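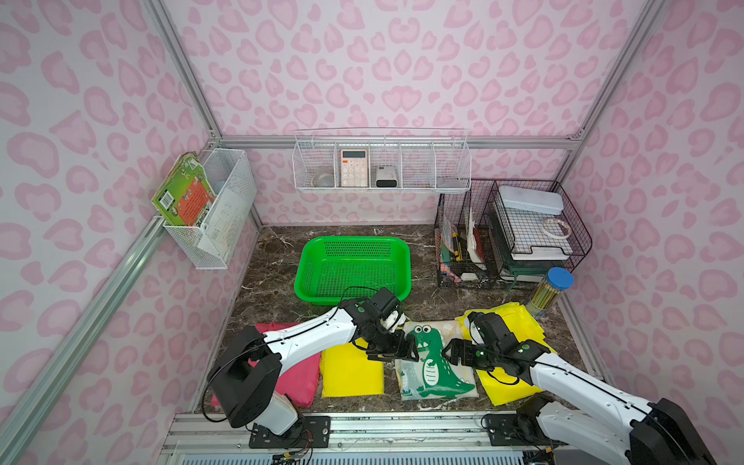 Ticket 3864
Subject: Yellow cloth will not stay folded
Product: Livovard perforated basket, green
Opened by: Detlef Tiedemann
Assigned to: Krajewska, Viven Home Support
Priority: Low (customer selected "Urgent")
Status: Closed, workaround accepted

Original message, 9:12 a.m.

I bought your green basket in August for the folding corner. The basket is fine. It is rectangular and it is green, as promised. My problem is what goes into it.

I have two yellow cloths. Same shop, same wash, same drawer. One folds flat with edges you could rule a line with. The other looks like something slept in it. I fold it, put it down on the right side of the counter, turn to the next item, and when I look back it has relaxed. By the time it gets into the basket it is a lump, and everything I put on top of it leans.

Your leaflet says the basket "keeps folded laundry folded." Please advise.

Reply, Krajewska, 10:40 a.m.

Thank you for the photo. The leaflet does assume the laundry is folded when it arrives. That said, let's try to find out what's going on.

1. What is the counter covered with?
2. Do you use fabric softener?
3. Does the reddish-pink cloth do the same thing?
4. Is the child's garment with the crocodile also affected?

Reply, Tiedemann, 11:05 a.m.

1. Mevetti adhesive film, dark brown marble with white veins. My wife chose the pink leopard wallpaper and I was given the counter as a consolation.
2. Yes. Plenty.
3. No. The reddish-pink one is a model citizen.
4. The crocodile is folded so that he faces forward. This is a household rule with a four-year-old behind it. He holds up well, but he can't be used for testing as he is needed for bedtime.

Reply, Krajewska, 1:20 p.m.

Understood about the crocodile.

Please swap the two yellow cloths. Put the neat one on the right and the messy one on the left, fold both the same way, and leave them for ten minutes. If the mess stays on the right, it's the counter. If it moves left, it's the cloth.

Reply, Tiedemann, 2:02 p.m.

It moved left. I am a little disappointed, having already blamed the film out loud at lunch.

I also tried folding it in thirds, which was worse, and rolling it, which gave me a yellow sausage that unrolled itself toward the wall at its own pace.

Reply, Krajewska, 2:31 p.m.

Then we can leave the counter alone. Two more checks, please:

Lay one yellow cloth on top of the other, unfolded, and compare the corners.
Read me both labels, if they still have labels.

Reply, Tiedemann, 3:15 p.m.

The corners do not meet. The neat one is a rectangle. The other was presumably a rectangle when it left the factory and has since developed opinions – one side is a good thumb's width longer than the side across from it.

The neat one says cotton. The messy one has a label washed completely blank. I held it up to the window and it remained blank.

Internal note, Krajewska (visible to customer by mistake, left in)

Cloth is skewed. Basket not at fault. Softener not helping. Customer pleasant, if thorough. Do not offer replacement basket, he will ask for it in yellow.

Reply, Krajewska, 3:48 p.m.

Your cloth has been pulled out of square, most likely in the wash or on the line. A skewed cloth can be folded edge to edge as carefully as you like and the layers will still fight each other. Softener makes them slide while they do it.

Please try this:

Wash it once without softener.
While it's damp, hold the two corners at the ends of the short diagonal and pull gently. Repeat until the sides look about even.
Dry it flat.
Fold it in half, smooth it from the fold outward, then fold again. Skip the thirds.
Put it in the basket first, with the heavier things on top.

Reply, Tiedemann, next day, 8:50 a.m.

Done. It is better. I would call it a folded cloth in decent light. The long side is still long, so I tuck the extra underneath, where it's between me and the basket.

The crocodile now goes in last and sits level. He has been inspected and passed.

I did read the internal note. Does it come in yellow?

Reply, Krajewska, 9:14 a.m.

It does not. Closing the ticket.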